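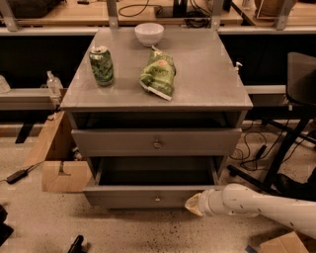

The Lower Drawer
Short fiction

The Maintenance Office at Clokbridge received the arm in February, under a transfer order from the Sovwood site. The order listed one white arm, one gripper, one controller and one service book of 442 pages. The office signed for all four and assigned the arm to the bench room, station 11.

The service book had been kept by a single hand. Its entries were short and correct. Joint two greased. Fingers replaced. Home position taught again after a power loss. The technician on duty copied the open items into the Clokbridge register, as the procedure required, and reached the last of them late in the afternoon: "Hesitates at the lower drawer. Cause not found. Please be patient with it."

The register had no field for the final sentence. The technician entered it under Remarks.

Setup took place the next morning. The gray cabinet was placed on the speckled floor in front of the workbench, and its position was taught to the controller. The gripper was calibrated with the Trevaskis gauge, opened and closed 30 times, and found to be within limits. The upper drawer gave no trouble. At the lower drawer the arm came down to the knob, stopped for ten seconds, and then continued.

The office replaced the wrist cable. The arm stopped for ten seconds. The office loaded the Skundero software, release 10, and wiped the pale yellow fingers with the approved cloth. The arm stopped for ten seconds. A request for guidance was sent to Sovwood, which replied that the person who had kept the book was no longer employed there and had left no forwarding address.

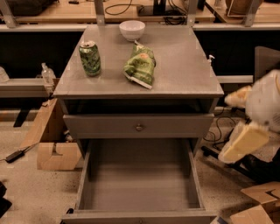
Findings

The technician remained after hours to observe. The lower drawer stood open and empty. A green can, a green snack bag and a small white bowl were on top of the cabinet, and the arm had been run past them all day without incident. The technician sat on the floor with the service book and read it from the first page.

The entry was on page 30. During a trial at Sovwood, the author had reached into the lower drawer to recover a dropped screw while the arm was live. No injury resulted. Beneath the entry, in the same hand, was a line of code with a wait command, and the words "Until it is certain."

The line was found in the controller that night, in a file no one at Clokbridge had thought to open. It could be deleted with one key. The technician checked the fasteners on the gripper, entered the torque values, and closed the file without saving any change.

The register for station 11 shows the item as resolved. Under Remarks it reads: "Hesitates at the lower drawer. Cause found. Leave as is."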